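Small parcels, long shelves

The cost of storing spare parts is set mainly by how long they sit. Trorholm, a wholesaler of pump fittings, keeps 700 lines, and 18 of them make up most of its orders.
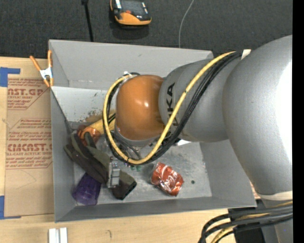 The remainder move slowly. A seal may wait four years for a buyer, and its rubber hardens in that time whether or not the bag is opened. Stock planner Zixuan Tan now sets a shelf limit for each material and reorders in lots of 200 or fewer. Unit prices rose slightly. Write-offs fell by more, and the March stock check closed a day early.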